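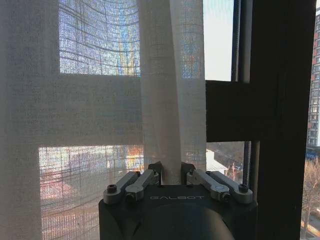

Gripper trials, Clidthorpe flat: curtains

Prornimeck's sales sheet says its controller "handles household fabric with ease." We have read that sort of sentence before, so in June we spent our time on curtains, with 2 controllers and the same arm throughout. Amanuel Chala ran the arm and Hawi Asfaw kept the log. I mostly complained.

Sheer white, two-finger gripper
The fold is pinched between the fingertip pads and the cloth is bunched tight there. Fine. But a good grip on a still curtain is the easy part, and it's the part every brochure shows. The question is what happens over a full pull across the window.

What the wrist camera gets
Open weave with daylight coming through it, and window frame and rooftops showing behind. Teresa Marinho thinks a wrist view is enough for this job. I don't. When the background comes through the cloth, I want a second camera off to the side before I trust any edge the software claims to have found.

The numbers, such as they are
We ran 20 pulls on each controller. Prornimeck finished 19 and the Derese finished 6. Before anyone forwards that to purchasing: the Derese was on its factory settings, and Dima Jaber had already tuned the other one. I would not call that a fair fight.

Still to do
Heavier cloth, a lined curtain, and the same pulls after dark. Desta Tilahun has asked for the Gostesari pads to be included. They can be, once we have a set that we didn't get from the people selling them.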